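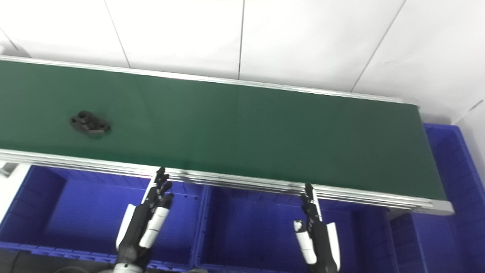
A part on the sorting belt, with blue crates alongside.

Release 37 of the Vorno planning stack went onto the sorting cell in January, and most of the work since then has gone into one module: the part tracker. The old version took a new pose for each part on every camera cycle and handed it straight to the planner. When a hand passed over the belt and hid the part, the pose dropped out and the planner threw away its trajectory and started over. Our logs showed 111 of these restarts in a single shift.

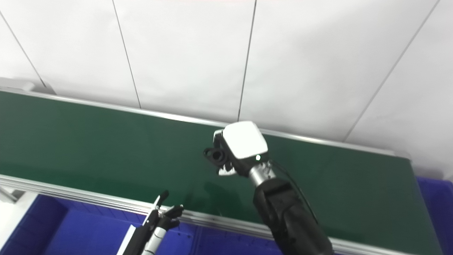 The new tracker keeps a pose alive for up to 8 missed cycles. During that time it moves the estimate forward using belt encoder data and widens the error bounds at each step. Gorazd Pavlović wrote the first draft and tested it against recorded runs before it touched the hardware. Most of his trouble came from the masks. An arm reaching over the green belt covers a good part of the surface, and the loop of black cable beside the wrist was not in our robot model, so the filter sometimes took it for a dark part. He added a padded volume around the forearm and wrist, and anything inside it is now ignored. Glare on the aluminum rails is handled by a separate crop, set once per cell in the Hevex config file.

Planning time has come down as well. The median is now 75 milliseconds per pick request, with both arms checked for collision against the rails and the crates. Requests that fail the check go back in the queue with a reason code, which the old build did not record.

The tracker is in the main branch. Teams still on the Cleltine message format need to run the converter before they update. Bug reports should include the tracker log and the cell config.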